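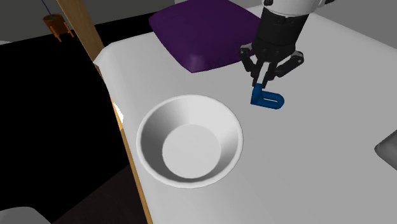
Courses > Service Robotics > Unit Notes > Planning an Equipment Purchase

Planning and budgeting for a manipulation station

These notes go with the session on the Nornik exercise, in which your group writes a purchase plan for a single-arm station that handles household objects. The plan is due the Saturday after the session. Bring a printed draft to the lab.

1. Start from the task

Write the task down before opening a catalog. One sentence is enough to begin with: which objects are moved, from what surface, to where, and how often. "Tidy small items into a bowl" is a usable task sentence. "General household assistance" can't be priced.

From the task sentence, make a table with one row per object type. For each row, enter the largest and smallest dimension, the weight, whether the object is rigid or soft, and how it will be gripped. If a dimension is unknown, mark it unknown and name the member of the group who will measure it. A guess entered as a number tends to stay in the plan until the gripper arrives.

Soft objects need their own row. A cushion and a cube may fit in the same opening, but the fingers close on them differently, and a pad that works on one may slide on the other.

2. Simulate first, buy second

Most of the choices in this unit can be tested in simulation at low cost. Build the room, put the arm in it, and run the task before asking for a quote. What you want out of this stage is limited:

- whether the arm reaches every pick and place position
- whether the links clear the furniture on the way
- whether the gripper opening is wide enough for the objects
- where the base has to stand

Simulation will not tell you much about finger wear, cable routing, or how long a repair takes. It is also weak on friction and on soft goods, so treat a good grasp in the simulator as a reason to test with a sample, and leave money for the sample.

Enter simulation as a line in the budget even if the software is free. It takes staff hours and a computer with a suitable graphics card. In the Pesuritz plan that you have as a reading, the hours spent building the room model came to more than the cost of the gripper, and they were not in the first version of the budget at all.

3. Reach, mounting and floor space

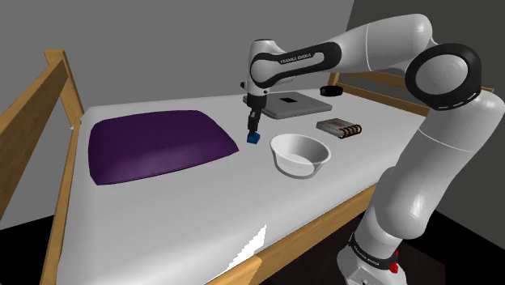
Reach figures on a data sheet are measured from the base of the arm, so where the base goes decides how much of that reach you can use. A long reach is partly spent getting up and over whatever stands between the base and the work. The Franka arm over the bed shows the problem well: the base is off to the side, the links climb and cross above the mattress, and only then does the hand come down near the center with the cube. Check in your own model how much reach is left at the far end, at the height where the laptop is lying. If it is short, you can move the base, raise it, mount it on a rail, or choose a longer arm. Price all of these before choosing. A pedestal is usually the cheapest and a rail is usually the most expensive, once you count the extra controller axis and the guarding along its length.

Draw the floor plan at scale. Include the base, the controller cabinet, the operator's position, the door swing, and a clear path for a person to walk out. Groups often forget the cabinet. It needs air on the vented side and must be close enough for the supplied cable. Longer cables are sold separately and should be ordered with the arm.

4. What goes in the budget

Use the headings below. Do not merge them, even when one vendor supplies several.

Arm and controller. State whether the price includes the teach device, the software license, and the stop button.

Gripper and fingers. Allow for two spare sets of fingers. Custom fingers go under tooling.

Sensing. Cameras, mounts, lenses, lighting, and the calibration target. Lighting is often missed.

Mounting. Plate, pedestal or frame, bolts, and any floor work.

Safety. Risk assessment, guarding or scanners, signs, and the time of the person who signs off. A collaborative arm still needs an assessment, and the assessment covers the gripper and the object being held as well as the arm.

Computing. Workstation, storage, network equipment.

Integration. Hours, yours or a contractor's. Price your own hours at the internal rate. They are not free to the department.

Training and travel.

Service and spares. Plan for three years. If the vendor's warranty is shorter, price the extension separately.

Contingency. State the percentage and the reason for it. A plan with several unknown rows in the object table should carry more.

5. Quotes

Get three quotes for the arm and controller. Send every vendor the same request, with the object table and the floor plan attached. When the answers come back, put them on one sheet and fill in the missing items yourself. The lowest quote is often the one with the most left out.

In the Jemal case, the low bid excluded the mounting plate, commissioning, and shipping insurance. After these were added, it moved from first place to last. The group had already told the department head the lower number, and the correction took a second approval round.

Ask each vendor in writing:

- lead time from order, and lead time for a replacement joint
- where repairs are done and who pays freight
- which software version ships, and how long it will be supported
- whether a loan unit is available during repair
- payment terms, in particular any amount due before delivery

6. Schedule

Work backward from the date the station has to run. For the class exercise, assume a lead time of around nine weeks for the arm. Floor work, power, and the safety assessment can go on during that time if someone is assigned to them. Fingers cannot be finished until sample objects are in hand, so order the samples first.

Put an acceptance test in the purchase order. Use the task sentence from section 1 and state the objects, the number of trials, and what counts as a pass. Tie the last payment to it.

7. For your draft

Hand in the task sentence, object table, scaled floor plan, budget sheet, quote comparison, and schedule. Mark every number as quoted, measured, or estimated. The blank budget sheet is the same one used for the Plirkden exercise, with the rental column removed.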